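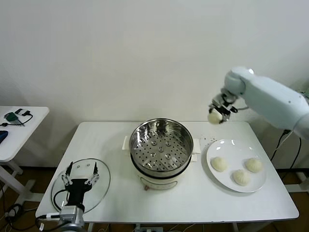

Steamer Week at the Wurnport Bench

Posted 11/02/2023

Three buns on the plate, one in the gripper, none in the basket. The task is called "buns to steamer," and on paper it takes two lines. In our logs it takes rather more.

Welcome to the gallery page for the Jornska kitchen set, our slow attempt to teach two arms to do what a hungry person does without looking. One of us drives the arms through the job, the system records the joint positions and the camera views, and then we put everything back and do it again. The target for this task is 600 good examples. We have 282. The word "good" is carrying a lot of weight there.

Notes on the setup

The steamer is an ordinary electric one with two white side handles and a stainless basket on top. The basket is polished on the inside, so it throws light around in ways the depth estimate takes personally. We considered dulling it and decided that real kitchens won't do us that favor.

The glass lid stays on the table, front left, next to the second arm. Clear glass is a famously rude thing to show a vision model. Putting the lid on is its own task, and it has its own folder, named Lytvynenko after the street where we ate lunch the day we gave up on it the first time.

The pleated tops are harder to hold than they look. Squeeze too little and the bun leaves early. Squeeze too much and you have collected an example of something else.

How we label

Each run gets a start mark, a grasp mark, a release mark and a pass or fail. Drops are kept and tagged - the Gosteo loader skips them by default, but we like having them for the recovery set. Bun positions on the plate get changed between runs, by hand, with as little artistry as possible.

Crumbs are left where they fall until the end of a session.

Next up in February: two buns per run, and another go at the lid.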